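Truvusico Lullaby Collection: README

Last updated August 21, 2019

Welcome, and thank you for stopping by! Truvusico is a collection of transcribed lullabies, gathered mostly from grandparents (and a few patient aunts) who were kind enough to sing them slowly, sometimes twice, while one of us scribbled. There are 114 songs in it so far, with up to six verses each.

What you get

songs.csv has one row per song, with the title, the first line and the town where the singer learned it. verses.csv has 1,630 lines of lyrics, keyed to the song number. Melodies live in the folder called tunes, as plain letter notation, and I'm afraid a few of the older ones still have question marks where we couldn't agree on a note.
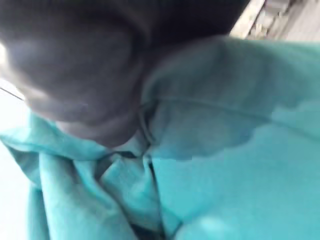
Kha Tô wrote in March that the refrains ought to be spelled out every time they come around, as a singer reading from a printout doesn't want to go hunting up the page for them. We went back and did exactly that in version 2, and it took much longer than any of us had guessed.

Known problems

Songs from the Poleo notebooks have no tempo marks. Two titles appear under both their Nông and Karaso spellings, and I've left both in until somebody who grew up with them can tell me which one to keep.

Using the songs

Sing them, print them, teach them to your kids! If you publish any, please name the singer listed in the last column of songs.csv. Corrections are very welcome, even tiny ones, and you can send them as a plain note with the song number at the top.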